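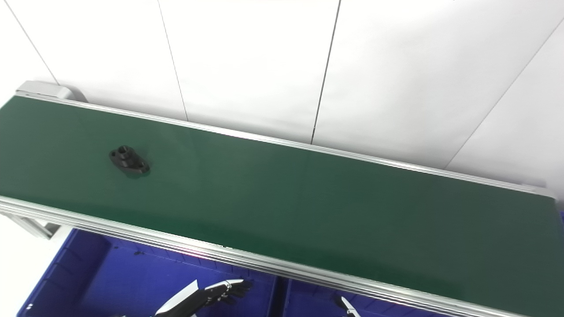
**Halina Baran**, *autrice, en résidence chez Vitia*

La visite commençait à deux heures. Brzozowska nous fit mettre des surchaussures et demanda qu'on reste derrière la ligne. Le robot se tenait devant le tapis vert, les mains au-dessus des bacs bleus.

– Il trie, dit-elle. Les paliers arrivent par la gauche.

Une pièce noire était posée sur le tapis, seule, une plaque ovale avec un trou au milieu. Mon père en avait monté pendant 30 ans chez Steteo. Il s'approcha jusqu'à la ligne et enleva ses lunettes.

– Il la met dans quel bac ?

– Ça dépend du contrôle.

– Moi, je passais le pouce dans l'alésage. On sentait tout de suite.

Brzozowska hocha la tête et nota quelque chose. Un garçon demanda si le robot avait un nom. Elle répondit que non, seulement un numéro de poste, le 6.

Mon père regardait les doigts noirs, les articulations argentées. Il avait fermé la main droite dans sa poche et je voyais son pouce bouger sous le tissu.

– Et s'il en fait tomber une ?

– On la ramasse, dit Brzozowska.

Il remit ses lunettes. Le groupe passait déjà dans la salle suivante, où il y avait du café.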